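From the workshop floor: blower door season is here again

If you've been past the Tirkberg site lately you'll have noticed the scaffolding is down on the north side, and that means we are getting close to the part of the job I like best and worry over most. We do the first airtightness test on Monday 5th August, and a good number of you have written in to ask what happens on the day and whether you can come along and watch. You can, and I'd love to see you there, so please read on for the details (and forgive me if I wander a little, I always do on this subject).

For those who are new to the newsletter, a blower door is a big fan set into a temporary panel in the front doorway. Every window gets closed, the fan draws air out of the house, and a gauge tells us how much air is sneaking back in through the gaps we missed. It is a humbling thing. You can spend weeks on a wall, feel very pleased with yourself, and then put the back of your hand next to a light switch and feel a draft as plain as day.

Our last house, the little one at Katene, gave us a lovely result in the end, but the first run in January had us all down on our knees looking for the trouble. Declan Pearce found most of it along the bottom of the living room wall, where the membrane had been taped down to the concrete before the dust was properly cleaned off. The tape looked perfect. Then he gave one corner a gentle pull and a whole yard of it came away in his hand, with a neat gray stripe of dust stuck to the back. 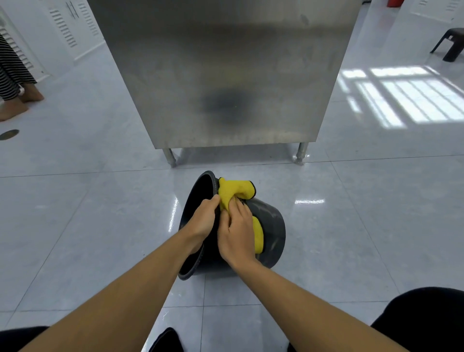
So this time around we've been a good deal fussier about getting surfaces ready. Saron Wolde has been running the taping crew at Tirkberg, and her rule is that you brush, then vacuum, then run your palm along the edge, and if your palm comes up gray you go back to the start. On the rough masonry around the basement windows she has had everyone put down a coat of the Zemis primer first and leave it alone until it stops feeling tacky. On cool mornings that takes a lot longer than you'd think, and I'll admit I was the one caught hurrying it. We went through 8 cans before the basement was finished, which was more than I'd ordered, and I had to drive over to Zaller for the last two.

The other thing we've changed is the pipes and cables. We used to leave those to the end and then fiddle around behind them with little scraps of tape, muttering. Now every one gets a rubber collar fitted as it goes through the wall, while there's still room to get both hands in. Tipene Sutcliffe counted them up for the test sheet and we have 62, and each one has been checked and initialed. I had no idea there were so many holes in one house!

Elsie Ellery will be running the fan on the day, and Ashton Waaka will be going from room to room with the smoke pencil, which is the fun job. If you're coming, please arrive before nine, as we can't have the doors opening and closing once the fan is going. Sturdy shoes, please, and a sweater. We'll do one run in the morning, fix what we can over lunch, and do another in the afternoon so you can see the difference a few feet of tape makes.

A few of you asked whether all this is worth doing on an older house that was never built with it in mind. I think it is, as long as you sort out your fresh air at the same time. Tight walls and no ventilation will give you steamed-up windows and a musty closet, and I've seen that more than once. If you bring a floor plan along, Saron is happy to sit down with you after the second run and talk through where to begin.

Coffee will be out in the garage from eight, and there's parking on the verge as far down as the mailbox.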